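Last updated 02/09/2025

Notebook, Welach messaging client

OK, so the read receipts. I said I'd write this up before I forgot why we did what we did, and I'm already hazy on some of it, so bear with me.

Quick recap for anyone who skipped the June pages. We took the "seen" tick out of group chats in June as part of the big cleanup. One-to-one chats kept it. The thinking was that a group tick meant nothing once a group got past a handful of people, and it was eating a silly amount of traffic (every phone telling every other phone that it had looked at a cat picture). I was all for it! I wrote half the patch.

Then the feedback form filled up. I went through the whole pile today and got 131 messages that mention ticks in groups, and most of them want the thing back. A few are pretty angry. One person runs a shift rota out of a Welach group and was using the tick to see who knew they were working, which had never crossed my mind. Fair enough, I'd be cross too.

So the plan is to bring it back but smaller. Groups of 35 people or fewer get a "seen by" list when you long-press a message. Bigger groups get nothing. No little tick in the chat itself, just the list. Ashok Shukla wanted the tick as well and we went back and forth on it over lunch, and I think I've worn him down, but he reads this notebook so we'll see (hi Ashok). 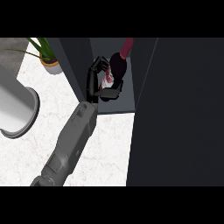 Sim render, arm and hand at the cabinet, top view.

Back end notes. The old code sent a receipt the moment a message scrolled onto the screen. The new one waits until you leave the chat or until 3 seconds go by with no scrolling, then sends a single receipt for the newest message you got to. Everything older counts as seen. It's a bit of a cheat, because you could jump straight to the bottom and "see" stuff you never read, but the old way wasn't any more truthful, it just made more noise about it.

I had this running on the two test phones by mid-afternoon. First go, the list showed me as having seen my own messages, which looked daft. Fixed by dropping the sender before the list gets drawn. Second go was fine until I put one phone in airplane mode, left the chat, and turned the network back on. The receipt went out twice. The list didn't show me twice, thank goodness, but the server log did. I think the retry queue doesn't know the receipt has been replaced by a newer one. Haven't fixed that yet. It's in the file with all the Hedance leftovers, and I want to look at it with fresh eyes.

Settings: there's an existing switch for turning receipts off, and I've kept that one switch for both kinds of chat. Somebody on the Verkberg side asked for separate switches and I really don't want to do it. The settings page is a swamp already. If you turn receipts off you don't send them and you don't see other people's, same as before.

Wording on the list is still up in the air. I have "Seen by" at the top and "Delivered to" underneath. Ashok thinks "Delivered to" will make people ask why so-and-so got it and hasn't opened it. Well, yes. That's sort of what the rota person wants! Leaving it in for the beta.

Still to do:
- double receipt after airplane mode
- what happens when a group grows from 35 to 36 with old lists sitting there (hide them? keep them?)
- someone who leaves the group should drop off the list, and right now they stay as a blank row
- reply to the rota person, nicely

Build is on the shared drive under my name, the one ending in -seen2. Don't install it over your real account, it rewrites the local message store and I haven't written the way back yet.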